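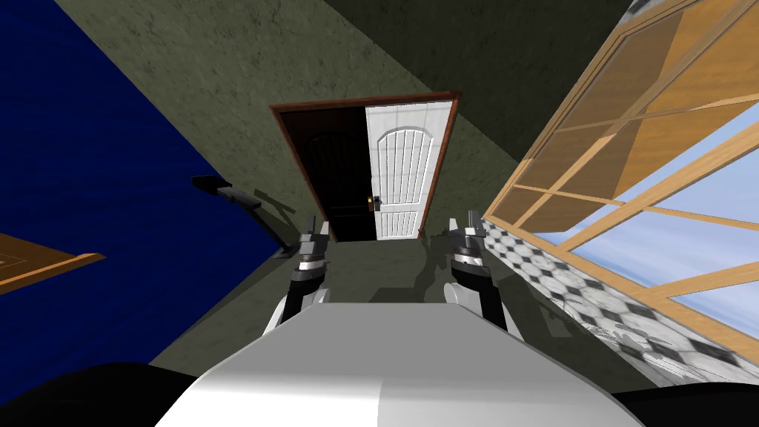 Slide 1. Simulated door task, robot's own view, both grippers open.

Speaker notes, data collection session, Enitz simulation group
Presenter: Nouhaila Chraibi

Start with the task. Robot faces a partly open paneled door at the far end of a room. Goal for the learner is to get through the doorway. Handle is small and sits on the left edge of the door leaf, about midway up. Give people a moment to find it on the slide.

Two arms, two-finger grippers. We log joint positions, gripper opening, base velocity and the rendered view at 30 Hz. Contact forces are logged too but are not given to the policy.

Point out the floor shadows from the grippers. The renderer casts them from one main light, and light direction is drawn again for each episode. Early policies trained under fixed light used the shadow as a distance cue and failed when it moved. Essam has the plots if anyone asks.

Slide 2. Where the examples come from.
Operators drive the simulated robot with hand controllers. One episode is one attempt. Current set is 3,000 episodes after filtering. Operators reset with the foot pedal, not the menu. The menu reset leaves the old random seed in place. Tarek El Khatib fixed the logging side of this in May; the menu itself is still wrong.

Slide 3. What is varied.
Wall color and texture, floor material, window placement, door style, starting door angle, base start position. Room layouts come from Drornenik. Do not go through the parameter table. It is in the handout.

Slide 4. Filtering.
Drop an episode if the base hits the door frame, if the operator pauses for more than 4 seconds, or if a gripper leaves its joint limits. Failed grasps followed by a recovery are kept. Kathleen Cronin argued for keeping them and the ablation supports her. Say that the ablation covers one door style only.

Slide 5. Open problems.
Dark space behind the doorway: depth estimates there are poor. Glass: windows with visible sky give false range readings in our pipeline. No fix yet for either.

Questions. If asked about transfer to hardware, refer to Asmaa Benkirane's talk after the break.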